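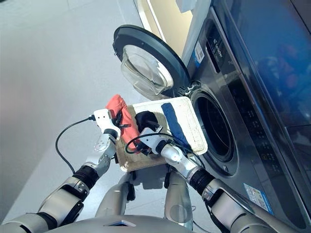
Household Economics, Handout 4: What a Wash Costs

Read this before the seminar and bring a calculator. The one on your phone will do, provided it stays a calculator.

4.1 The purchase price and why it misleads

Most people buy a washing machine in a hurry, usually with a bag of damp towels in the boot of the car. The number they look at is the one on the ticket. Last week we called this the sticker price, and we said that it tells you what it costs to own a thing on the first day. Owning it on all the other days costs extra.

Take two machines. The Janen costs £500 and the Manex costs £1,117. The Janen is expected to last five years and the Manex ten. Spread evenly, the Janen costs £100 a year and the Manex £111.70. On these figures the cheap machine wins, which tends to annoy people who were brought up to believe that you get what you pay for. Sometimes you get what you pay for and sometimes you get a longer instruction booklet.

Spreading the price evenly over the life of a thing is called straight-line depreciation. It is a crude method. It is also the only one you will be examined on.

4.2 Running costs

Running costs are whatever you pay each time you use the thing. For a wash these are electricity, water and detergent. We shall use 40p a wash for all three together in both machines. You are welcome to disagree with the figure, but do so in the margin and use it anyway.

A household in Murcombe doing four washes a week will do 208 in a year. At 40p each that comes to £83.20. Add the yearly share of the purchase price:

Janen: £100.00 + £83.20 = £183.20
Manex: £111.70 + £83.20 = £194.90

Divide by 208 and the Janen comes out at 88p a wash, the Manex at 94p. Both are rounded to the nearest penny.

Now try it for someone living alone who does one wash a week. The running cost falls to £20.80 but the yearly share of the price does not move at all, and a wash in the Janen now costs £2.32. This is the main point of the handout. A fixed cost is shared among the things you do with it, and if you do very little with it each thing is dear. See also gym memberships, bread makers and the canoe.

4.3 The launderette 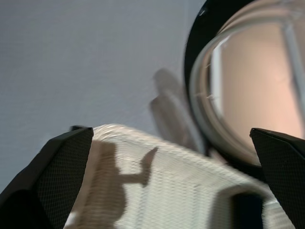 A launderette has the same fixed costs as you do, only more of them, and it recovers them from everybody who walks in. The Ueda launderette in our exercise charges £3.50 a wash. At one wash a week that is £182 a year, against £120.80 for the Janen at home. Home still wins, though by less than you might have guessed, and we have so far charged nothing for the floor the machine stands on.

Students always ask whether to count their own time. The answer is yes, if you would have done something else with it that you value. An hour spent reading in a launderette is still an hour spent reading. An hour spent watching somebody else's duvet go round is harder to price, and opinions in this department differ.

4.4 Repairs

Suppose the Janen breaks down in January of its fourth year and the repair is quoted at £140. The £500 you paid at the start is gone whatever you decide and should be left out of the sum. This is a sunk cost. Compare only what lies ahead: £140 for two more years, or £70 a year, against £100 a year for a new Janen. Repair it. Then check the quote includes the call-out charge, as it frequently doesn't.

4.5 Exercises

1. Find the cost per wash of the Manex at two washes a week.

2. A household's total laundry spending over ten years is £2,668. Find the yearly average, then say why an average may hide an expensive year.

3. How long would the Janen have to last for its yearly share to fall to £50? Comment on whether you believe it.

Show your working. Answers to the nearest penny, in ink.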